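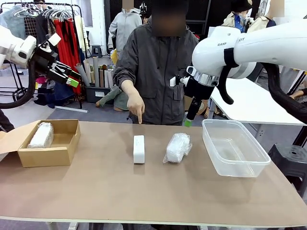

Mortimer Lindgren asked for one thing when he first saw our planner: that it should tell him what it is going to do before it does it. With the new release of Umo, the planning software for two-arm robots from Dirnau, this is now possible. Version 2 is available from August to all customers with a valid license.

Umo takes the result from the perception system and makes from it a plan for both arms. Until now, the operator received this plan as a log file, and the log file was long. In the new version every step is shown as a short sentence before the arms start to move, for example "left arm takes wrapped item, places it in box, right half." The operator can accept the step, change the order, or choose a different object.

The choice of object has also changed. A person can stand at the table and point at the item which should be handled next. Umo compares the direction of the finger with the list of objects it has found, and marks the nearest one on the screen. If two objects are too close to each other for a safe decision, the software asks and does not guess.

A large part of the work went into transparent packaging. Crinkled film gives many false edges, and a clear tub can be almost invisible to a depth sensor. The perception module, which we develop together with our partner Prevlow, was trained again with 3,000 new recordings of wrapped goods, boxes and clear containers. It now also reports how sure it is about each outline, and the planner uses this value when it selects a grasp.

For developers there are 42 changes in the programming interface. Most of them are new names for old functions, and the old names will continue to work in this version. The simulator can now replay a recorded session with different planner settings, so that a failed grasp can be studied at the desk. Please note that the 32-bit version of the viewer is no longer supported.

Existing customers can download Umo from the customer page with their usual account. The migration guide is in the same folder, and we recommend to read the chapter about calibration files first. Customers with a Stevens controller need to update its firmware before the installation.

Press contact: Dirnau, Communications Office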